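Kaede Furukawa on tempering, bad batches and the shop at Kirnincombe

Posted 13 August 2026

She's late, and then she's early. Message at ten to nine saying the van won't start, then when I pull up outside the unit at Kirnincombe she's already in there with the radio on, hairnet, one clog off.

"Stone in it," she says. "Come in, shut the door, you're letting the warm in."

The warm is the enemy. If you make chocolate for a living in this country you spend most of the year cursing the cold like everyone else, and then for a few weeks in summer you curse the other thing. The workshop has to sit under twenty degrees or the bars come out dull and streaky. Furukawa has a cooling unit bolted to the back wall that she bought off a florist. It rattles. On the recording of this interview it sounds like a lorry.

She has been making chocolate under the name Bradum for six years. Before that, a school kitchen. Before that, a bit of everything. Bradum isn't a family name or a place, people ask her that at every market. "I wanted something that sounded like it had been there a long time. That's all. My sister said it sounded like a drain cleaner."

The bars sell well. 2,120 went out in February, her best month so far, mostly Valentine's and then a run of hotel orders straight after. She did those almost single-handed. Didn't sleep much.

I ask how she got started and she pulls a face.

"Badly. I bought a book and a thermometer and I thought, well, it's melting and cooling, how hard is that. Every bar I made for the first four months had bloom on it. You know, the grey stuff. Looks like it's gone mouldy. It's perfectly fine to eat, it's just the fat coming up, but you can't sell it to anyone. I ate a lot of it. My neighbours ate a lot of it. In the end they stopped answering the door."

What changed?

"I stopped trusting the thermometer. It was out by three degrees. Three! Which in chocolate is the whole game."

For those who haven't tried it: dark chocolate gets melted right down, cooled until it starts to thicken, then brought up again a little to the point where you can work with it. The window at the end is tiny. Get it right and the bar snaps and has a shine on it. Get it wrong and it bends. Furukawa tests hers on the blade of a palette knife, dips the end, lays it down and goes off to do something else for a few minutes. If it's set hard and glossy when she comes back, she pours.

She still does most of it by hand, on a slab. There is a tempering machine in the corner, a Takagi, second hand, and it does the milk chocolate and the big hotel orders. The dark she does herself.

"The machine's good. I've got nothing against the machine. But it holds a lot, and if I only want to do forty bars of something odd, I'm cleaning it out for half a day. On the slab I can be done by eleven."

Something odd means, this month, a buckwheat one. Toasted, pressed into the back. She breaks me off a corner. It's very good, a bit like burnt toast in the nicest way. There's also a pear one she isn't sure about. I'm not sure about it either and she can tell.

"Go on. Say it."

Tastes like sweets?

"It does taste like sweets. It's the pear. Dried pear always tastes like a pear drop, I don't know why I keep buying it."

The cocoa comes through Dernano, a small importer that sells to people who can't take a full container, so a few sacks at a time. She pays more than she'd like. Everyone in the trade has a story about the price of cocoa over the last few years and hers is short. She put the bars up by fifty pence, lost two cafes, put them up again, lost nobody else.

"I sat on that first rise for weeks. Wrote a long letter to all the shops, explaining. Nobody read it. One of them rang up and said, is it the same boxes?"

So she doesn't explain now?

"I put it on the invoice."

We get moved on at this point because there is a delivery, cardboard, and then a man who wants to know if this is the tyre place. It isn't. The tyre place is round the back. Furukawa points without looking up.

I should say something about the unit, it's not pretty. Breeze block, strip lights, a roller door. She pays 900 a month for it and shares a loo with a sign writer. People expect copper pans, she says, they come on the open days and you can see their little faces drop. She did think about a proper shopfront in town. Went as far as looking at one, a former bank, lovely floor.

"And then I stood in it at two in the afternoon with the sun coming straight through the window and thought, what am I doing. It was like a greenhouse. You'd have chocolate soup by June."

She teaches too, evenings, small groups. It started as a way of covering the rent and she has come round to enjoying it, more or less. What do people get wrong?

"Water. It's always water. They wash the bowl and don't dry it properly, or they've got a lid on and the steam drips back in. One drop and it seizes, goes to a sort of mud. They think they've broken it. You can save it for a sauce, add cream, have it on ice cream. But it won't ever be a bar."

Anything else?

"They're too polite with it. They stir it like it's asleep. When it's on the slab you've got to move it, scrape it in, spread it out, scrape it in. Don't stand there admiring it. And they all buy chips, the baking ones, because it's easier. Those are made to keep their shape in a cookie. They don't want to melt. Buy a bar and chop it up."

Her advice on kit, for anyone wanting to have a go at home, is mostly don't. A thermometer, a decent one, and check it in boiling water first. Two palette knives or a clean wallpaper scraper, never used on wallpaper. A glass bowl. A cold work surface if you've got one. Marble is best but granite will do, and if you've only got laminate then skip the slab and do it by seeding, where you drop unmelted pieces into the warm bowl and stir until they've gone. 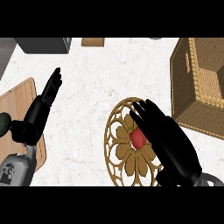
One person at the last evening class wondered if all this fuss over surfaces was worth it, having got a decent shine in a plastic jug in the microwave, short bursts, stirring in between. Furukawa was delighted by this.

"Yes! Do that! I say it every time and they don't believe me. If you never let it get too hot, you never lose the temper in the first place. For a couple of moulds at Christmas it's the best way there is. The slab's for when you've got two kilos in front of you and no patience."

She is 51 this year and her wrist is not what it was. The right one. She's had it strapped on and off since the winter and a physio has told her to do less scraping, which she has passed on to me in the tone of someone told to do less breathing. There might be a second Takagi. There might be an assistant, part time, she's had one in for a trial and liked her. She won't say more than that as nothing's signed.

What about getting bigger?

"I don't know. I get asked that a lot, by people who want a different answer. I'd like a week off. I'd like the van to start."

And the pear?

"The pear's going. I've got a sack of it though, so it'll be on the market stall til it's gone. Cheap. Don't put that I said cheap."

She walks me out, still one clog on, it turns out the stone was in the other one all along. The sign writer is outside having a cigarette and asks if there's any broken. There is always broken. She keeps it in an old biscuit tin by the door and he takes a handful, and then I take a handful, and then it's half past ten and she has to pour.

Bradum bars are sold from the unit at Kirnincombe, mornings only, and at the market there. Evening classes start again after the summer, ring first becuase the website is out of date.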